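# Paper cups for a drinks table: how do I keep the small glass bottles from tipping over?

Posted in Home & Hosting, March 9, 2019

**jumadham**

I'm setting up a self-serve drinks table for an open house at a craft studio. The table is a white folding one and it wobbles a little whenever somebody leans on it. Most of the drinks are in ordinary bottles that stand fine on their own. The problem is the small glass ones. They are narrow, the bottoms are rounded off at the edge, and last November two of them went over and rolled onto the floor. One broke.

I have a lot of colored paper cups left over and I was thinking of standing each small bottle inside a cup. It would give them a wider foot, and people could carry the bottle and the cup away together. I have 37 of the small bottles and 42 cups, so there are enough to do it with a few spare.

Things I'd like to know:

- Will the bottle make the cup more likely to fall, given that it's heavier than the cup?
- Do the cups go soft if the bottle comes straight out of the refrigerator?
- Where should the empty cups go so people don't mix them up with the ones that have a bottle in them?

I don't want to buy a rack. I looked at one from Bresto and it takes up half the table.

---

**cludau_642**

I do this for a monthly get-together and it works. Most of it is how you lay out the table.

## Picking the cup

Use the 9 oz size if you have it. The bottle should go in with a little room around it, and the shoulder and cap should stick up over the rim so people can see there is something in there and get hold of it. If the bottle disappears completely, people pour into the cup on top of it. I have seen that happen more than once.

A cup with a rolled rim is stiffer than one with a cut edge. Squeeze it before you buy a stack. If the side folds in with no effort, it will fold in when someone grabs it too.

To your first point – the bottle sits low and the weight is at the bottom, so it helps hold the cup down. The trouble comes when the bottle is a lot taller than the cup. Then it leans on one side and the whole thing goes over with it. Keep to bottles where at least half is inside the cup.

## Cold bottles

Wipe them and let them stand on a towel for ten minutes first. Paper cups are coated on the inside so a bit of water won't hurt, but a puddle in the bottom gets into the seam after an hour or so. A folded paper napkin under the bottle takes care of it and also stops the clinking.

## Laying it out

Back row against the wall for the cups, front row for anything that stands up by itself. A cup with a bottle in it is the thing you least want an elbow to reach, and the wall gives you one side that can't be bumped.

Use one color for cups that hold a bottle and a different color for empty ones. I use yellow for the bottles and gray for the empties. After the first few people have been through, the rest copy them.

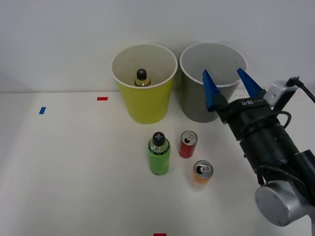 ## Restocking

Don't put everything out at once. I put out six or eight and keep the rest in a box underneath. With a wobbly table this matters more, as a full row goes down together. Check the leg locks as well. Mine had one that looked shut and wasn't.

---

**mensah971**

Agree with most of that. I would stack the empties no more than four high, upside down, at one end. A single empty cup next to a full one gets knocked over by sleeves all day – there is nothing holding it.

For the wobble, fold a piece of cardboard and put it under the short leg, then tape it to the floor. Put the heavy bottles over the legs and keep the middle of the table for light stuff.

I also put a strip of non-slip shelf liner under the back row. It costs very little and you can cut it with kitchen scissors. Get white if the table is white and it hardly shows.

---

**porchlight_k**

just use a muffin tin

---

**jumadham**

Thanks. I tried one bottle in a cup on the kitchen counter and pushed it with a finger, and it slid a long way before it tipped. The bottle by itself went straight over. More than half of the bottle is inside the cup, so I think I'm fine there.

I don't have two colors in equal numbers, so I'll do the bottles in whatever I have the most of and buy one sleeve of a different color for the empties. Shelf liner is on the list. The muffin tin holds 12 but the bottles lean in it, I checked.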